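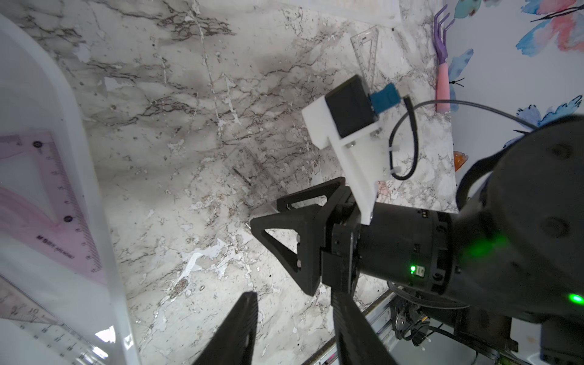 Guides > Paper & Pencil > Borders

How to Draw a Tidy Border on a Page

Freehand borders have charm, mostly when other people draw them. For the rest of us, there's the set square.

1. Tape the sheet down. I use Prekach tape, which lets go of paper without taking a souvenir.

2. Mark 20 mm in from each edge, near the corners. Two marks per side. 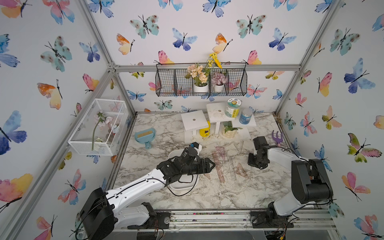

Use a hard pencil and a light hand, as you'll be erasing half of this later and pretending it was never there.

3. Join the marks. Stop at the corners, however well it's going. 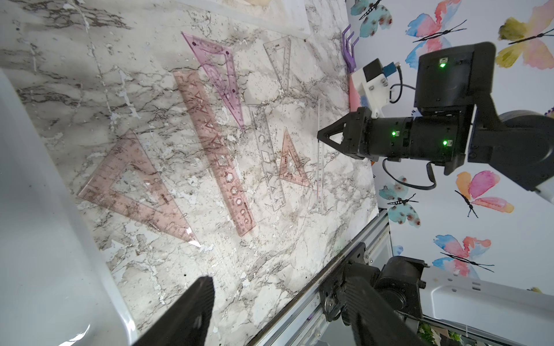
4. Check each corner with the square. If one is off, redo that side and blame the paper.

5. Ink it, wait 40 minutes, then erase.

Lettering Grids Folding Contact

Plorkent uses cookies. Accept Decline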